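Carnets Cleveck - lisez-moi

Bonjour et bienvenue ! Je mets en ligne ce petit jeu de données après des mois de soirées passées à déchiffrer l'écriture de mon grand-père, mécanicien au sol sur le terrain de Lomstead pendant la guerre. Il notait tout : les moteurs, la météo, les permissions annulées, le prix du tabac. J'ai tout retapé à la main, d'où quelques coquilles (pardon d'avance).

Ce qu'il y a dedans

carnets.csv : 2 000 lignes, une par entrée, avec le numéro du carnet, la page, le texte et mes remarques.
lieux.csv : 76 noms de lieux, avec l'orthographe de grand-père et la mienne. Il écrivait Bokuvcombe de quatre façons différentes, je les ai toutes gardées !
notes.txt : mes hésitations, en vrac.

Les carnets sont au nombre de 22. Le numéro 9 a pris l'humidité dans le garage et plusieurs pages sont illisibles - j'ai mis « ill. » dans la colonne texte et je n'ai rien essayé de deviner.

Format

UTF-8, séparateur point-virgule. Les heures sont celles du carnet, donc l'heure locale de la base, je n'ai rien converti. Quand le mois manque, la case reste vide.

À savoir avant de s'en servir

Les noms de famille des camarades sont réduits à l'initiale, sauf pour Lins, que toute la famille connaissait et dont la fille m'a donné son accord. Les numéros d'avions sont recopiés tels quels. Je n'ai pas pu les recouper avec les registres, alors prudence si vous les citez dans un travail sérieux.

Licence

Libre pour tout usage non commercial, en citant « Carnets Cleveck ». Les corrections sont les bienvenues, surtout sur les termes de mécanique, où je patauge un peu.

Version de janvier, carnets 1 à 22.

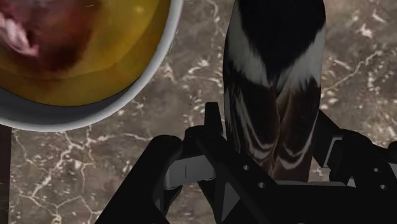 Pascal Delaunay : Merci pour ce travail ! Dans le carnet 4, je lirais « magnéto » à la place de « magnéta », le mot revient plusieurs fois à côté des essais moteur. Est-ce que les scans des pages seront ajoutés un jour ?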